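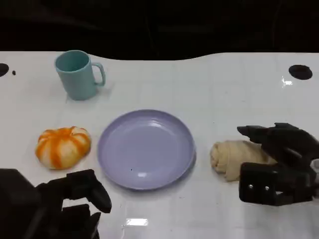

Tabletop Place Setting Collection: Data Card

Maintained by the Household Objects Group, Drarkton
Contact for content questions: Joelle Hamdan
Contact for file and access questions: Matvii Nechyporuk

Summary

The Tabletop Place Setting Collection is a set of recordings concerned with the laying and clearing of a small breakfast setting on a white table. Its subject is ordinary tableware and the food placed with it: plates, mugs, and small items such as pastries. The collection was prepared for studies of how everyday objects are arranged, recognized, and described. It is distributed under the name Zullham, which also covers the written annotations that accompany the recordings.

The present release contains 478 sessions and 3253 still images drawn from them. Each session has a short written account of the intended arrangement. Sessions are grouped into 7 families according to the type of setting requested.

Scope

The collection covers light breakfast and coffee settings for one person. Dinner settings, glassware, and table linens are outside its scope and are handled in a separate collection, Hurka, which uses a different object list and a different annotation guide. Records from the two should not be merged without first reconciling their object names.

Contents of the release

sessions: one folder per session, named by family and session number
stills: images selected from the sessions
accounts: plain text files giving the requested arrangement
objects: the list of tableware and food items, with their approved names
changes: a record of corrections made since the previous release

Tableware

Pieces were chosen for plain shapes and solid, muted colors. Patterned pieces were excluded at the planning stage, as annotators had given inconsistent names to them in an early trial. The objects list includes, among others, the following entries.

plate, lavender: round, with a raised rim. Annotators may encounter the word "purple" in older accounts. Both words refer to the same entry.

mug, teal: pale teal, smooth body, one looped handle. The position of the handle is recorded relative to the body of the mug as left, right, toward the viewer, or away from the viewer. If the handle is hidden, the field is left blank.

pastry, rolled: recorded as a single item regardless of its filling or finish. Annotators are asked not to guess at ingredients.

Food items are listed by general form. Where a small object is only partly in view and its identity is uncertain, it is entered under its color, followed by the word "object," and is left for review.
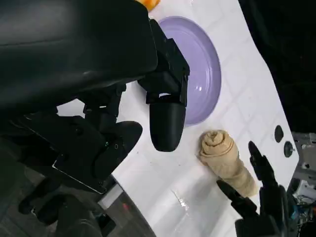 Figure 2. Lavender plate on the white tabletop.

Surface and lighting

The work surface is a white tabletop with some gloss. Reflections are common and may fall on the table or on the tableware itself. They are not annotated as objects. Small specks and smudges are likewise disregarded unless they interfere with the outline of a listed item.

Faint lines may be visible on the tabletop in some views and difficult to make out in others. They should not be used to estimate distance. Openings in the surface are treated as part of the table and carry no label of their own.

Annotation

Annotations were written in Jõgi, the group's in-house labeling tool, and exported as plain text. Every still was labeled by one annotator and checked by a second. Disagreements over the name of an object were settled by reference to the objects list. Disagreements over position were referred to Joelle Hamdan.

Position is recorded in relation to the plate wherever a plate is present. The permitted terms are left of, right of, behind, in front of, and on. "Behind" means farther from the viewer than the plate. The term "next to" was withdrawn in March and has been replaced throughout, apart from 150 older accounts that are marked "legacy" in the changes file.

A plate is recorded as empty when no listed item rests on it. A highlight or a speck does not alter this status. The contents of a mug are recorded only when the interior can be seen.

Known limitations

The range of tableware is narrow, and muted colors are heavily represented. Results obtained with this collection should not be assumed to hold for decorated, transparent, or metal pieces. Partial views of objects are frequent, and the still images do not by themselves establish the order in which a setting was laid.

The written account states the arrangement requested for a session. It is not evidence that the arrangement was completed, and users who require the final layout should consult the annotations for the last still.

Access and corrections

Access requests should be sent to Matvii Nechyporuk with a brief statement of the intended use. Reports of labeling errors should give the family, the session number, and the name of the still concerned. Accepted corrections are entered in the changes file and included in the next release.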